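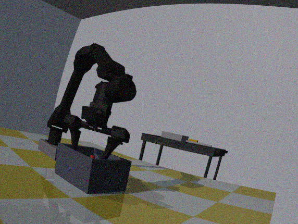 Purka Teleop Kit

Purka lets one person teach a pick-and-place task to an arm by hand guiding or from the remote controller, then save each run as a demonstration. Both methods write the same file type, so you can mix them in one set. The kit comes with a simulated practice room, where a black arm with a two-finger gripper works over an open-topped bin on a yellow and grey checked floor. The small red object in the bin is easy to lose behind the rim, so open the fingers wide before you lower them.

In the box
Hand controller with 580 g grip
Wrist strap and foot pedal
Undon recording software, licence for 10 seats
14 practice tasks

Hold the pedal to record and let go to stop. A bad run can be deleted from the controller – there is no need to go back to the desk.

Price: £855 excluding VAT. Grarnix gripper mounts are sold separately. Next delivery in September.

Setup questions: Aušra Jankauskaitė, product support

Page updated July 16, 2018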